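Notice to Residents of the Rurkow House

Issued by the Office of Domestic Order, 31/05/2020

The Office reminds all residents that the annual reassignment of baskets will proceed as scheduled. Residents are asked to read this notice in full before approaching the Sorting Room on the second floor. Previous editions of the notice should be returned to the box beside the stairs, where they will be used to line drawers.

1. Background

The Rurkow House was established under the will of its founder, who left the building, its contents and a sum of 625 crowns for the maintenance of order within it. The will did not say what order was. The first Office spent a winter considering the question and concluded that order was the condition in which any object could be found in the dark. The present system of baskets and trays dates from that decision.

Under the system, each resident holds one basket. Items which belong to no basket are carried to the Sorting Room and placed on the white table, where they remain until they are claimed or until the table is needed for something else. The table has never been needed for something else.

2. The matter of the Fonimen bequest

Residents will be aware that the late occupant of Room 37 left no instructions. The basket from that room was brought down in December and found to hold a quantity of string, a key, and a letter addressed to the Office. The letter asked that the basket be given to whoever had been moving it.

The Office wishes to state that it has made inquiries. The occupant of Room 37 was confined to bed for the whole of the preceding year, and during that period the basket was recorded each morning in a different place: on the sill, beneath the chair, outside the door of the linen closet. The night register shows no person in the corridor. The key fits the linen closet. The linen closet contains linen.

The Office considered whether the letter could be treated as an assignment and resolved that it could, provided that the recipient came forward. A notice to this effect was posted for 11 weeks. No claim was received, although on the last morning the notice itself was found folded neatly inside the string.

3. Conduct in the Sorting Room

Residents may enter the Sorting Room between breakfast and the noon bell. Shoes should be wiped. Baskets are to be set down gently and are not to be stacked. Bottles must be capped and should stand upright. Cups are accepted if they are clean.

Residents are further asked not to rearrange the table on their own initiative. The Office recognizes that many persons find the work soothing — the Paulík family, who held Room 4 for three generations, were known to ask for it on their birthdays — but each change must be entered in the register, and the register is nearly full. A new one has been ordered from Prumeo and has not arrived.

4. Findings of the spring inspection

The inspection was carried out in the usual manner. The green tray was in its place on the table, with the small yellow basket resting upon it. The brown wicker basket stood at the back, holding a cup and a white bottle with a gray cap. All of these were entered in the register under their customary headings.

The orange basket was not. It stood near the back of the table, to the right of the tray, and the register contains no heading for it. The inspector returned to the first volume and read forward through 800 entries without finding any mention of an orange basket in the house.

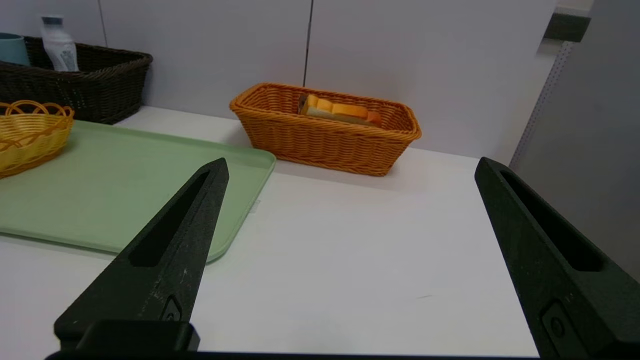 The inspector then did what the rules require in such a case, and left the room, closed the door, and waited for the length of time it takes to say the founder's name slowly. On returning, the inspector found the orange basket in the same position. It has not moved since. The Office regards this as significant, given that the basket from Room 37 has not been seen on any sill, beneath any chair, or outside any door from that morning onward.

5. Resolution

After discussion, the Office has resolved to open a heading for the orange basket on the final page of the present register. In the column reserved for the holder, the clerk has written "the one who was moving it." The Office accepts that this is irregular.

The key will be kept in the linen closet, which will be left unlocked. Residents passing the Sorting Room at night are asked to walk softly and to leave the door as they find it. Should any resident be offered string, it may be accepted, and the fact should be reported at breakfast.

Questions about this notice may be submitted in writing. They should be left on the white table, at the front, where there is room.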